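1/ We switched our electricity to Plerkolura in September. Posting the numbers in case anyone else is on a prepay meter and thinking of moving.

2/ Old supplier was Wivosach. Last winter quarter with them came to £391. The same quarter with Plerkolura was £243, in the same flat with the same heaters.

3/ Part of that is the tariff and part is us. We stopped using the tumble dryer and put the wash on after 10pm, when the cheap rate starts.

4/ The changeover took longer than they said. The old meter had a £93 debt on it from the previous tenant and Wivosach wanted that cleared first. Send them your tenancy agreement and keep asking. They did drop it.
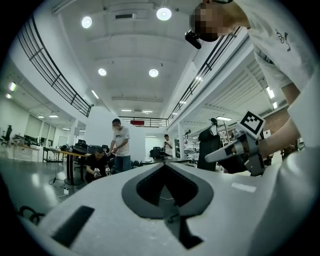 5/ Standing charge is a bit higher with the new lot, so if you use very little you may not save. Check that line before the unit rate.

6/ Take a meter reading on the day you move over and keep a copy. Ours was out by 200 units on the first bill and they corrected it within a week.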